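Clullham Toy Library: what's changing from July

The toy library has been running out of the back half of the Clullham Community Hall for long enough that most families in town have borrowed something from it. Membership stood at 158 households at the end of March, and the catalogue at 786 items.
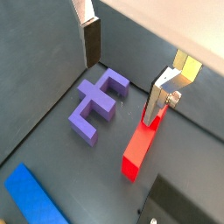
The library will move to new opening hours in July. The Wednesday afternoon session stays as it is, from 2 pm to 4.30 pm. Saturday mornings will start half an hour earlier, at 9 am, and finish at noon. The Friday session is being dropped over winter. It was quiet all through autumn, and the hall has offered us a better rate if we book two days instead of three. We'll look at Fridays again in spring.

Loan periods are also changing. Puzzles, games and construction sets can now be kept for four weeks instead of three. Large outdoor items, such as the trikes, the sandpit diggers and the small slide, stay at two weeks so that more families get a turn. Party packs are still booked by the weekend and need to be back by the following Wednesday.

If you'd like to renew, send an email or ring during opening hours. One renewal is allowed per item, provided there's no hold on it. Holds are shown in the online catalogue beside the item number.

Missing pieces

We've had a few questions about how missing pieces are handled. Every item goes out with a contents card in the lid or the drawstring bag. Please check it before you leave, and again before you bring the item back. If a piece is missing when you borrow, tell the person on the desk and they'll write it on the card. If one goes missing at your place, hang on to the rest and have a look for it — under the couch and in the car are the usual spots. You can return the item with the piece marked as missing and drop it in later at no charge.

The charge for a lost piece is now $2, whatever the size. Where the piece makes the item unusable, we'll talk to you about a replacement cost. That has only come up for puzzles and for the marble run, which doesn't work without its base.

Please wipe plastic toys down before returning them and shake out anything that's been in the sandpit. Don't put wooden toys in the dishwasher or leave them to soak. We lost a good set of farm animals that way over summer and the paint couldn't be saved.

New on the shelves

A grant from the Dekden Neighbourhood Fund has paid for a round of new stock. Most of it is for ages three to eight, the age group with the longest waiting lists. There are new jigsaws, a balance board, a second train set with extra track, several cooperative board games and a threading set in a tin. The colour sorting trays have been replaced, as the old ones had cracked along the corners. Everything new is catalogued from item 787 onwards and has a green sticker on the lid.

We also spent $364 of membership money on shelving from Mareo Storage. It has gone along the back wall, so the bulky items are off the floor and prams can get through to the baby section. The dress-ups have moved to the rack by the kitchen door.

Fees

Annual membership is unchanged. Concession card holders still pay half, and families who do two desk shifts a term pay nothing. A shift is ninety minutes and mostly involves scanning returns and checking contents cards. Saturday shifts for term three are filling up, but there are plenty of Wednesdays left on the roster.

Stocktake

The library will be closed for both sessions in the first week of the July school holidays for stocktake. Anything due back that week can be kept until the following session without a late fee. If you have overdue items, the returns trolley at Witkowska Bakery will be out during shop hours all that week. Small items only, please. The bakery has asked that trikes and anything with batteries come straight to the hall.

The updated borrowing rules are on the noticeboard and will be emailed to members with the next renewal reminder.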